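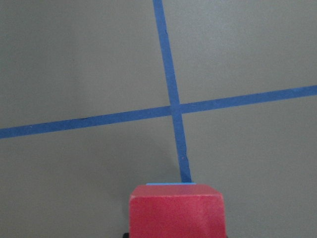
2 Marking out the grid

The sorting table in this guide is laid out with blue tape. The lines show where each item goes and let you put it back in the same place after a break.

Before you start, clear the surface and wipe it with a dry cloth. Grudau sheets are supplied in packs of 5. Keep the spare ones flat.

1. Lay one line of tape away from you. Press it down from the middle outwards.

2. Lay a second line across the first. Do not cut the tape where the lines cross.

3. Look along each strip for creases. A small crinkle at the edge can be left alone. If a strip has lifted, replace the whole strip.

Note: The lines do not have to be perfectly square to the table, but the cells must be large enough for the items you are sorting.

4. Add the remaining lines. The full layout has five lines running front to back and two running from side to side, with the tape stuck straight on to the brown paper. Slight ripples in the paper do no harm. Start with a single light blue cube in the middle row, close to the central line, and check that you can tell at once which cell it belongs to.
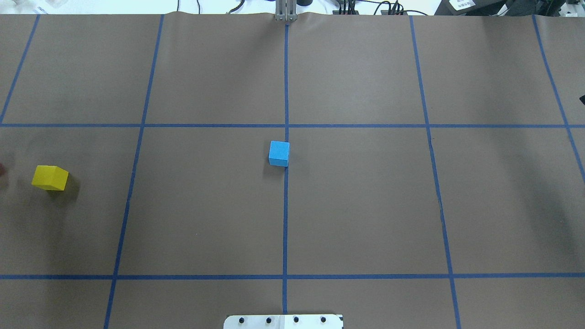 5. Write the name of the layout on the record card, with your initials. Trirnis users should also enter code 157.

Caution: Never pull old tape off quickly. Peel it back low and slowly, or the paper will tear.

Caution: Do not use a knife on the table.

6. Check the tape after every 20 sessions and replace any strip that has started to curl.

Replacement sheets and tape are ordered through Jestport, using the form at the back of this guide.

Section 2 revised by Nam-gil Chae, February 2019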